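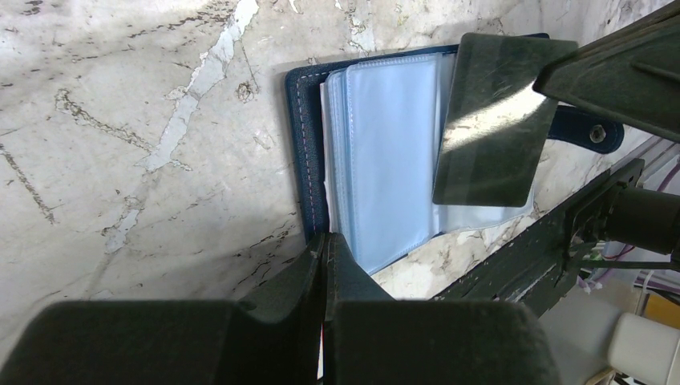 My navy card booklet with the sleeves, open on the marble

Clear sleeves in a card booklet keep sticking together, how do I fix it?
Posted by Cecilia Atinga, 1/27/18

Hi all! I have one of those little card booklets with a snap strap and a thick stack of see-through sleeves inside, and I love it to pieces, but the sleeves have started clinging to each other. I keep library cards, punch cards, my dentist card and so on in it (53 cards at last count, I know, I know). When I'm at a register I end up peeling at the corners with a fingernail while the line grows behind me. The cover still looks great, dark blue with the light stitching, so I don't want to replace the whole thing. The sleeves have also gone a bit bluish and I can't remember if they were like that when I bought it. It's a Stustex, bought in June at a shop in Clatidcombe that has since closed, so no luck asking them. Can I wash the sleeves? And is there a trick to getting cards in and out without bending them?

Henrique Pinheiro
Yes, you can wash them, I do mine maybe twice a year. Take every card out first and lay them down in order so you can put them back the same way (ask me how I learned that one). Then go through the sleeves one at a time with a soft cloth, barely damp, with a drop of dish soap on it. Don't dunk the booklet, and keep the water away from the cover and the stitching. Stand it up half open like a tent overnight. In the morning I dust a tiny bit of cornstarch between the sleeves and wipe it off again with a dry cloth, and they slide apart nicely for months.

For getting cards out, push from the bottom of the sleeve with your thumb instead of pulling at the top. And please don't put two cards in one sleeve! It stretches the pocket and then the single ones fall out. If yours came with a tint, no amount of wiping will change it, so I wouldn't scrub.

Urho Ojala
just buy a new one, they're cheap

Iida Savolainen
I had the Wurer version and mine stuck every summer because I left it in the car. Once I started keeping it in a drawer it got a lot better, even before I cleaned anything. Also, check whether you snap it shut when it's overfull. All that pressure squeezes the sleeves flat against each other. I moved the cards I hardly use into an old envelope at home and now the strap closes without a fight. I never tried cornstarch, but I might now!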